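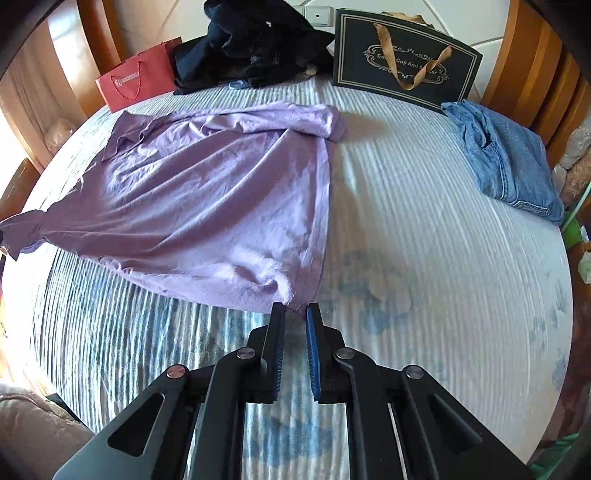 The gripper at the hem of a lavender knit, jaws open on either side of the corner.

The Price of a Folded Shirt

Rovside wants to sell you a way to stop folding laundry. To be exact, it wants to sell you a kit, a black two-jawed gripper you hold in your hand, along with a subscription to the software that is supposed to learn from what you do with it. You fold your clothes the long way for a while, gripper in hand, and later an arm on a stand folds them for you. The starter package is $946. The arm is extra, and when I asked how much extra I was told that pricing would be shared "closer to the time."

I spent 13 days with the starter package. I have folded a lot of clothes in that period, most of them worse than I would have with my fingers.

The gripper itself is fine. It is better than fine, in the narrow sense that somebody clearly thought about the jaws. They stay close to parallel as they open and shut, and each has a textured blue pad on its inside face. The pads are good at holding denim. They are passable at holding a towel. Thin knits are where the trouble starts, because a thin knit lying flat on a bed offers you almost nothing to grab. You come in at the corner, one jaw to each side of it, and squeeze, and what you get is sometimes the corner of the sweater and sometimes the corner plus a pinch of bedsheet. I pulled up the sheet so often that I started working on the bare dining table, where the corner just slid.

Rovside's guide says to "approach the hem with confidence." I would have preferred a diagram.

Then there is the question of what you are teaching it. The company's brochure shows a stack of matching T-shirts on a clean white counter. My laundry gets sorted on a bed, and I suspect yours does too, with shopping bags shoved up against the wall and a heap of dark clothes that everyone has agreed to deal with later. The software asks for at least seven good folds of each type of garment before it will mark that type as learned. It has categories for shirts, pants, towels and "other." A large soft garment with a rolled edge and one sleeve of uncertain location goes under "other," and so did nearly everything else I own.

I asked whether folds recorded on a patterned sheet were as useful as folds on a plain one. The support desk answered in two days, politely, that "variety is valuable." When I asked if a messy bed was valuable, they sent the same paragraph again.

To be fair to Rovside, its rivals are not doing much better. Brodano sells a countertop folding machine that wants each item clipped in by hand, and by the time you have clipped a shirt you could have folded it. Imai's version takes towels only, and says so plainly on the box, a bit of candor I came to appreciate. What Rovside has over both is ambition. It is the only one of the three that wants to start with the clothes lying where you dropped them, and that really is the hard part of the job.

But wanting to is different from doing it, and the doing is still up to the customer. I had a look at the terms. The recordings you make go to the company, which may use them to improve the product for everybody. You get no discount for this. You are, in effect, paying $946 to do unpaid laundry – your own, granted – and the company keeps the lesson. A spokesperson called early buyers "partners." Partners in most businesses see a share of something.

The first arms are promised for April. I was allowed to see one at the company's demonstration room in Gilside, where it folded a hand towel in a little under a minute and then folded the same towel again. I had brought a sweater in my bag. They asked me to leave it there.

If you enjoy tinkering and have money to spare, the gripper is a well-made object and the hinges feel solid. Everyone else should wait until the arm has a price, and then bring a sweater.

November 7, 2021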